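Home Posts Projects Notes About

Driving the arm by hand, part 3: drawers

Most of February went into the pick and place tasks, which I wrote up last time. After that I moved on to drawers, and drawers have been slower going.

For anyone who skipped the earlier posts: I am collecting demonstrations in a simulator. I steer a simulated arm from my desk, the software logs every joint angle and gripper command, and later a policy gets trained on the logs. The scene files come from a set called Marulanda that Zane Mockus put together. Each one drops a few objects on a table in a plain room and gives you a sentence to carry out.

I started with the keyboard. Six keys for position, six for rotation, space for the gripper. It works, but the motion comes out as a staircase. The arm goes left, stops, goes down, stops, turns. When I trained on those logs the policy learned the stops too, and it would sit above the drawer for a while before doing anything. I threw that batch away.

The second try was a cheap 3D mouse. That is much better once your hand learns to leave the axes you don't want alone. I turned the rotation gain down to a third of the default and added a small dead zone, and after two evenings I could pull a drawer in one smooth movement most of the time. Sigita Raudsepp uses a phone as the controller and gets cleaner wrist motion than I do. I tried hers and kept drifting, so I went back to the mouse.

A few things I changed for the drawer tasks:

The camera. I had it low and in front, where the fingers are easy to see against the table but the inside of the drawer isn't. Raising it helped with depth. It also means that anything tall standing on the cabinet gets between you and the fingers, so I keep a second view open in a small window.

The starting position. The scenes used to begin with the drawer fully closed every time. Now it is set at random, anywhere from shut to about halfway. A policy that has only seen closed drawers doesn't know what to do with one that is already out a bit.

The approach. I come in from above and behind the front board, with the fingers pointing down, and only then pull. Coming straight at the front looks more natural but the fingers slide off.

Recording. I used to start the log and then get my hand ready, which put a second of nothing at the head of each file. Now the log starts on the first command.

So far I have 37 drawer demonstrations I'm willing to keep. I deleted 7 more where the arm bumped whatever was on top of the cabinet. The task still counted as done in those, and Edgars Kairys argued for leaving them in, but I don't want the policy to learn that bumping things is fine. Zane's target for the whole set is 1000 across all tasks, so there is some way to go. 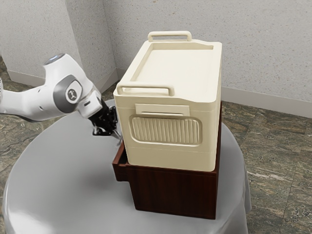

Drawer task in the simulator, with the gripper in close beside the big cream container.

Scenes like this one take me the longest. The container is nearly as much of a problem as the drawer. There isn't much room between it and the gripper, and if I rotate the wrist even slightly the wrong way I'm into the side of it. I've been doing the last bit at half speed – the training script resamples everything by distance, so slow sections don't hurt.

Next I want to try closing the drawer from the same positions, then putting something in it first. I'd also like to see how the keyboard logs do if I smooth them, though I don't expect much.

The mouse settings file is in the notes section if you want it. It was written for the Niltora driver, so check the axis order before you use it with anything else.

Last updated: Apr 28, 2020

Related posts
Driving the arm by hand, part 2: pick and place
Driving the arm by hand, part 1: keyboard control
Setting a dead zone on a 3D mouse
Trimming idle time from recorded demonstrations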